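Greveck Lunch Swap Returns This June

The Greveck Lunch Swap is back, and we can't wait! Pack a lunch at home, bring it to Makowska Hall on Wednesday at noon and trade with a neighbor.

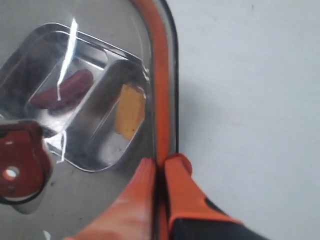 Last year 176 people joined in, and the dumplings were gone by 12:15. Please label anything with nuts or dairy.

Reusable containers only, please. Dirnier Kitchen Supply is lending extras at the door.

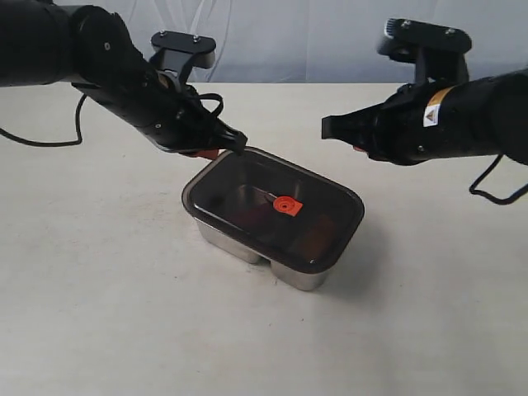 How to Join

Sign up at the Fesow Library desk. Tables seat six, so bring friends!

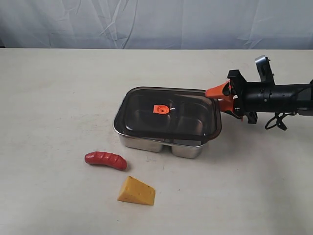 Coffee and iced tea are free all afternoon.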